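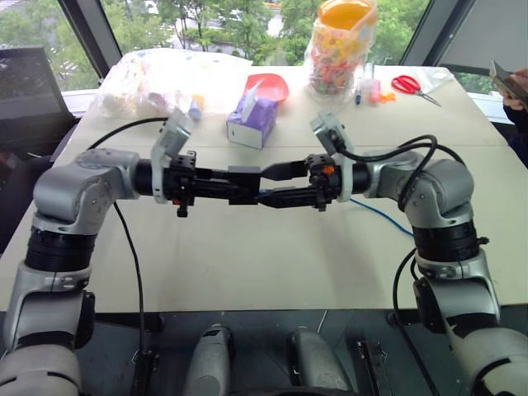
Handover demos: how many is enough?

florkar_fan
Hi all, I've been recording demos on our two-arm bench for a handover job (left passes to right, right puts it down) and I've got 1,766 episodes so far. The policy is fine until the two grippers get close, and then it dithers for ages like two people in a doorway! Do I just keep going to 1,999, or am I wasting my afternoons?

Drallgate
Stop recording and watch fifty of them back at random. I bet half have you hesitating at the meeting point. It copies what you do, pauses and all.

mossy_kettle
Not sure I agree with Drallgate. We had the same dithering and more data did fix it, but we'd changed where the arms met. Do yours always meet in the middle of the table?

florkar_fan
Erm, yes, pretty much always. Tip to tip in the middle, it's the comfy spot for me.

mossy_kettle
Well there you go! Spread it out. Nearer the front, further back, one arm a bit higher. I'd do 90 fresh ones like that before touching anything else.

Drallgate
Fresh ones on top of bad ones is still bad ones. I threw out every episode over 27 seconds on our Leinonen set and it was the best thing I did all January.

Ute Buschmann
I'd be careful with a straight time cut. Some of our slow ones were the only recoveries we had (missed grab, back off, try again) and once they'd gone the arms couldn't get out of trouble at all. Tag them first, then decide. And do check your cables, ours used to tug on the wrist and you could see it in the joint readings.

Drallgate
OK, fair point on the recoveries. Still say trim the dead time.

florkar_fan
Right, so tag the slow ones, trim the pauses, then 90 new ones all over the table. Is anyone using the Gustbridge tagging tool or is a spreadsheet good enough?

mossy_kettle
Spreadsheet. Gustbridge ate my notes twice.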